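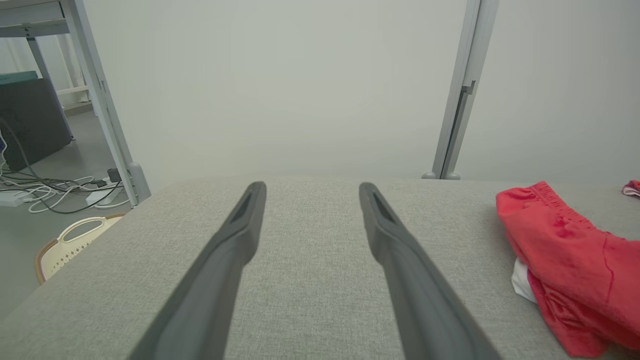 4.3. El fallo del dobladillo (o cómo perdimos una tarde entera de abril)

Vamos con la parte que más nos dolió escribir. De los 680 intentos de plegado que hicimos con la célula Bilyk, 148 acabaron en parada de seguridad, y cuando empecé a mirar los registros pensé, con bastante inocencia, que serían paradas de todo tipo: colisiones con la mesa, pérdidas de comunicación, lo habitual. Pues no. La gran mayoría ocurría en el mismo momento del ciclo, justo después de que las dos pinzas cerraran sobre el bajo de la prenda y antes de levantarla.

Farhad Tehrani, que es quien programó el controlador bimanual, apostaba por un problema de calibración entre brazos. Yo apostaba por la tela (siempre apuesto por la tela). Tardamos lo nuestro en ver que teníamos razón a medias los dos. Al cerrar, cada pinza corrige su posición con su propia cámara de muñeca, y esas dos correcciones no se hablan entre sí. Si el bajo tiene holgura, no pasa nada: las arrugas absorben la diferencia. Pero si una pinza ha cogido justo la esquina y la otra ha mordido la costura lateral, que es más gruesa, el tejido se tensa antes de tiempo, el par sube en las dos muñecas y el supervisor lo interpreta como un choque. ¡Y para todo, claro!

Las camisetas deportivas fueron las peores con diferencia. El punto cede bastante, los ribetes apenas ceden, y además los paneles de los hombros tienden a doblarse sobre el estampado, con lo que el estimador de pose pierde media referencia. En la figura 2 se ve el agarre que más nos interesa: un extremo en la esquina del bajo, el otro en el encuentro con la costura.
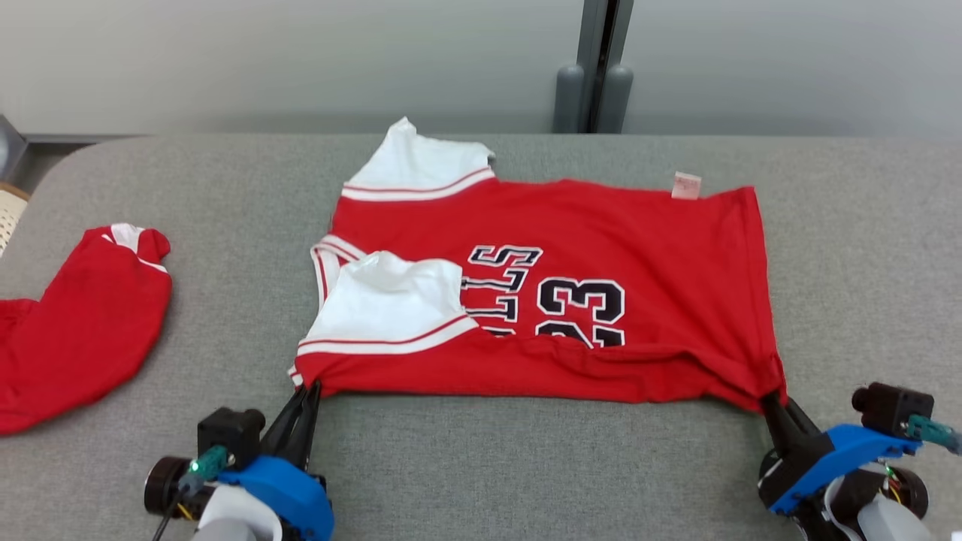
Figura 2. Agarre bimanual del bajo de una camiseta roja. Un panel blanco del hombro, plegado hacia dentro, oculta la primera letra del rótulo.

Lo que me preocupa más, y aquí me pongo seria, es lo que pasaba después de la parada. En la versión que usábamos entonces, el supervisor Skudura congelaba los brazos pero mantenía la fuerza de cierre. La prenda se quedaba atrapada y tensa, y la reacción natural de cualquiera es meter la mano y tirar. Shahab Golestani lo hizo una vez, el brazo izquierdo recuperó de golpe el recorrido acumulado y se llevó un buen susto, por suerte sin lesión. Desde ese día la parada abre primero las pinzas, despacio, y solo entonces bloquea las muñecas.

Con ese cambio, más un límite compartido de tensión entre los dos brazos, repetimos 374 intentos en Presstead con las mismas prendas. Las paradas por par bajaron mucho, aunque siguen apareciendo cuando el bajo queda doblado sobre sí mismo, y para ese caso todavía no tenemos una solución que nos convenza.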